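Nevine — secondhand computer price list, Thepsuriya

This dataset has 3525 rows. Each row is one used desktop computer or part offered for sale in the shops of Thepsuriya in January.

Files
prices.csv — one row per offer
shops.csv — shop codes and streets

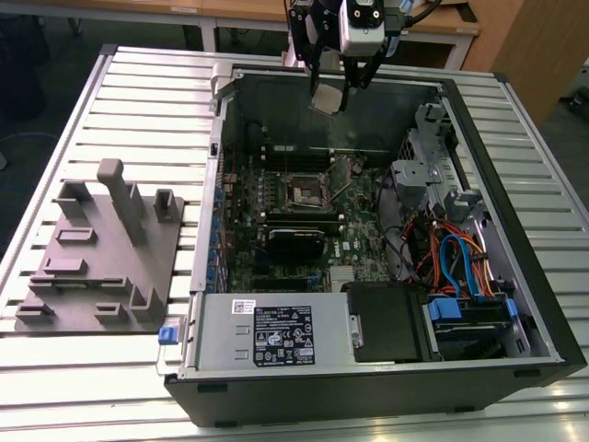
Prices are in baht, without delivery. Jaruwan Saithong and Chalerm Mahawong copied them by hand from the shop labels, so small typing mistakes are possible. An empty price means the seller wanted to bargain.

Known problems
Two shops closed before we could check their rows again. The column "condition" is the opinion of the seller.
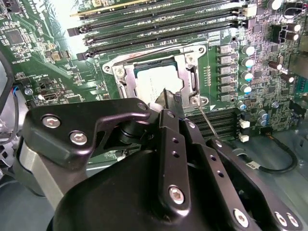 Please do not use the list to judge single shops. For corrections write to Yupin Suksawat.

Last update: Monday, February 25, 2019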